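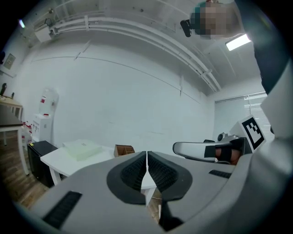
Main room at Wellstead, with ceiling light, white blinds and tables.

Rooms Assistant (Furniture and Fittings)
Employer: Hudivier Room Services
Site: Wellstead, with occasional work at Győri House
Reports to: Csaba Jakab, Site Supervisor
Contract: part-time, fixed term, starting in March
Reference: FL-193

Summary of the post

Hudivier looks after furnished rooms let by the day and the half day. The Rooms Assistant sets out, resets, cleans and checks the rooms at Wellstead between bookings. Most of the work is moving tables, wiping down surfaces, adjusting blinds, checking lights and keeping the written record of each room up to date. The post is suited to someone who works tidily and can follow a floor plan.

The successful applicant will work alone for part of each shift. The supervisor is on site until 15:00 and can be reached by telephone after that.

The rooms

The main room has white walls and a white ceiling, with fluorescent lighting and pipes or conduits fixed at ceiling level. The window has white horizontal blinds. There is a framed picture on the wall with a wooden-topped table below it, and a table with a dark top and white legs stands nearby. Both tables are included in the standard layout. They are cleaned with different products and the labels on the bottles must be read before use.

The second room is used for storage and small meetings. It holds stacking chairs, folding tables and the cleaning cupboard. Keys to the cupboard are signed for at the start of the shift and signed back in at the end.

Győri House has one room of a similar size. Work there is arranged at least a week ahead and travel between the two sites is paid at the normal hourly rate.

Duties

1. Open the room at the start of the day. Switch on the ceiling lights and report any tube that flickers or fails to light. Tubes are replaced by the Flurden maintenance contractor only.

2. Set out tables and chairs to the plan given on the booking sheet. Gaps between tables are measured with the tape kept in the second room. The main walkway must be at least 1000 mm wide along its full length. Tables standing parallel to a wall are kept 100 mm clear of it to prevent marks on the paint.

3. Wipe table tops, edges and legs after each booking. Dark tops show streaks and are to be dried with a second cloth. Wooden tops are wiped along the grain with a barely damp cloth.

4. Dust the blinds weekly, slat by slat, working from the top. Check the cord and the tilt control. Blinds are left lowered with the slats half open at close of day unless the booking sheet says otherwise.

5. Check that framed pictures are level and firmly fixed. Do not rehang a picture on a loose fixing. Take it down, lay it flat in the second room and enter it in the fault book.

6. Remove bottles, cups and small items once the users have left. Anything that could be personal property goes in the lost property box with a tag giving the room and the time. Sealed bottles are treated as property. Opened drinks are emptied and the bottle recycled.

7. Sweep and mop the floor. Move tables to reach the floor beneath them and lift them clear when doing so. Dragging a table is the main cause of floor damage at this site.

8. Carry out a monthly visual check of the ceiling pipework and fittings from floor level. Look for staining, sagging and loose brackets. The assistant is not required to use a ladder above the second step.

9. Complete the room record. Each entry gives the layout used, faults found and items moved. Entries are made in ink and initialled.

Hours and pay

The post is for four shifts a week. Shifts run from 07:30 to 12:30 or from 13:00 to 18:00 and are set out in a rota issued two weeks ahead. Swaps are allowed with the agreement of the supervisor. Evening bookings are rare and are offered first to staff who have asked for them.

Pay is hourly and is set out in full in the terms sent to applicants who are invited to interview. Paid leave is worked out in proportion to hours. Work clothing, gloves and kneeling mats are supplied. Safety shoes are paid for on production of a receipt.

What we require

Applicants must be able to lift one end of a folding table and carry it, with a second person, across a room and through a standard doorway. They must be able to read a simple floor plan with measurements in millimetres, and to write a fault report that another person can act on.

Previous work in cleaning, hotel housekeeping, school premises or furniture removal is useful. It is not a condition of the post. Training takes place over the first nine shifts and is paid at the full rate. It covers lifting, cleaning products, blind care, layouts and the room record.

A driving licence is not needed. Wellstead is on a bus route and there is a covered cycle rack by the side entrance.

What the post does not include

Electrical work, painting, window cleaning from outside, work on the pipework, and the handling of bookings or payments. Calls from users of the rooms about charges are passed to the Hudivier office.

How to apply

Send a letter of no more than one page and a list of previous posts with dates to Csaba Jakab at the Hudivier office, Wellstead. Quote reference FL-193 on both. Please say which shifts you could work and give the name of one person who can comment on your work. We do not contact them before an offer is made.

Interviews last 45 minutes and are held at Wellstead. The second half is a practical task. Applicants are given a plan, a tape and four tables and are asked to set out the room, then wipe down and return the tables to store. Flat, closed shoes should be worn. Applicants who need a different form of task, or any adjustment to the interview, should say so in the letter.

Applications are read in the order in which they arrive and the post may be filled before the end of March. All applicants will receive a written reply.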